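Water Resources Planning, Unit 8
Handout: Cost and delay in public flood works
Version of 12/03/2018

Please read this handout before the seminar and bring your own notes to chapter two of the reader. The text is short, but the terms in it will come back in the written test.

1. What the budget of a flood project contains

When a water district announces the price of a new levee or a pumping station, the newspapers usually print one number. In the documents of the district you will find several. There is the construction contract, the purchase of land, the design and the permits, and a reserve which is called contingency. In our case, the Drutia levee, the contingency was 10 percent of the construction contract. Students often forget the land. On the Drutia the land was more difficult than the concrete, as the levee line crossed many small gardens with different owners.

2. The Drutia case

The town of Probert lies on the low bank of the river. The old levee was built from local soil and it was never raised after the last big flood. The district chose the firm Stimex for the new section, and the firm Ristum for the pumping station behind it. These were two separate contracts with two separate schedules. Keep this in mind when you read the meeting minutes, where the word "contractor" can mean either of them.

The work stopped in July, when the gas pipe under the access road was found in a different place than on the map. Stimex asked for more time. Ristum did not ask, but it could not bring its heavy parts over the closed road, so the station was also late.

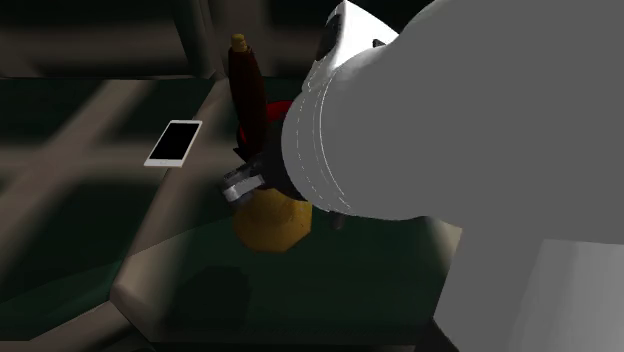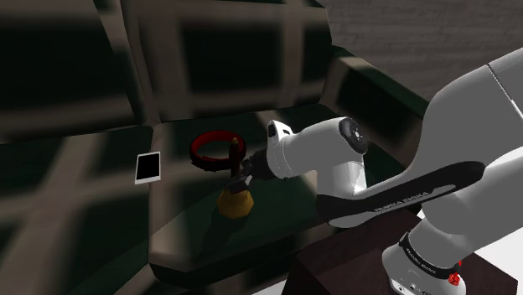

A white robot arm with a dark gripper at a dark green countertop.

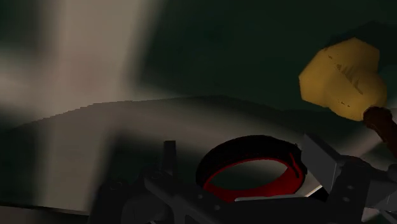
3. Who pays for the delay

The answer depends on the kind of risk. We use the following division in this course.

Owner's risk: wrong maps, late permits, changes in the design which the district itself requested.
Contractor's risk: broken machines, missing workers, mistakes in the price calculation.
Shared risk: unusual weather, high water during the building season.

The pipe was on the district's map, therefore the district paid. With Ristum the matter was less clear. Its contract said that access to the site would be "reasonable", and this word was not explained anywhere. The parties discussed it for a long time and in the end they agreed on an extension without payment.

4. Storage volume and public trust

The residents of Probert asked why the basin next to the levee holds only 2000 cubic meters. The district answered with a table of rainfall, which few people could read. A better answer would be to say which streets stay dry in which storm. When you write for the public in your assignment, please use streets and not tables.

5. Assignment

Write 2 pages on the following question: should the district have checked the position of the pipe before it signed with Stimex, and what would such a check have cost in time? Use the minutes and the contract extracts from the reader. Name the kind of risk for each delay you mention. Late papers lose one grade.

Terms to know: contingency, easement, change order, access road, extension of time, design storm.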